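Tiled kitchen counter

From the Prokside Household Encyclopedia, the free reference on ordinary rooms and the things in them

A tiled kitchen counter is a work surface covered in ceramic tile, most often with one or two sink basins let into it, and it remains one of the best-loved (and, on cleaning day, most grumbled about) features of an older home kitchen. The tiles are set in mortar over a solid bed and the gaps between them are filled with grout. Where a sink is fitted, the opening is usually finished with smaller tiles, and it is in this little border that the tile setter often had some fun with color.

Background

Tile came to the kitchen counter by way of the bathroom and the laundry, where people already knew that it stood up well to water and hot pots. In the hill town of Vultiddale, whose older houses are well known for their pink and red counters, much of the work was done by a family workshop called Benavides. The workshop's surviving order book lists 177 kitchens, 91 of them with double sinks, and anyone who has rented a house there for a summer will probably have washed dishes at one of them. The tile setter Ulises Carhuamaca, who learned the trade at Benavides and later wrote a friendly little manual on it, liked to say that a counter should be planned from the sink outward – a piece of advice that is still followed by many people who lay tile at home.

Layout

The double sink is a favorite arrangement, with one basin for washing and the other for rinsing or draining. Between the two runs a divider, which may be plain steel or may be tiled like the rest of the counter. A tiled divider is a handy place to park a sponge, though the grout there gets more than its share of soap and wants a little extra attention.

The faucet can rise from the counter itself or come straight out of the wall. Wall faucets leave the surface behind the sink clear, and in practice that surface fills up right away with everything a busy household likes to keep within reach: dish soap, a spare sponge, a cup for small brushes, perhaps a water filter.

Care and cleaning

Glazed tile asks for very little beyond warm water and mild soap. Grout is another matter, being porous, and it will slowly darken wherever food or standing water is left on it. An old toothbrush is the traditional tool for the narrow lines, and the small tiles around a sink, with so many joints packed close together, are where it really earns its keep. Raker, a maker of household brushes, sells a purpose-made grout brush with stiffer bristles, and some people swear by it, but plenty of kitchens get along perfectly well with the toothbrush.

Strainers should be knocked out and rinsed before the basins are wiped, so that grains and crumbs do not end up in the drain.

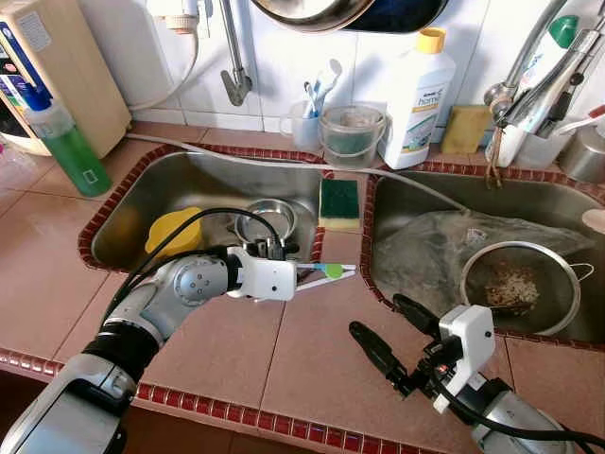 Repairs

A cracked tile can be lifted out and replaced without disturbing its neighbors, provided the grout around it is raked out first and a matching tile can be found. That second part is often the harder one, and it is a good habit to keep a few spares in a box somewhere dry. Fresh grout should be left to cure for as long as the packet says before the sink is used again.

See also: Dish rack; Grout; Kitchen sponge; Wall faucet

This article was last revised on February 7, 2026.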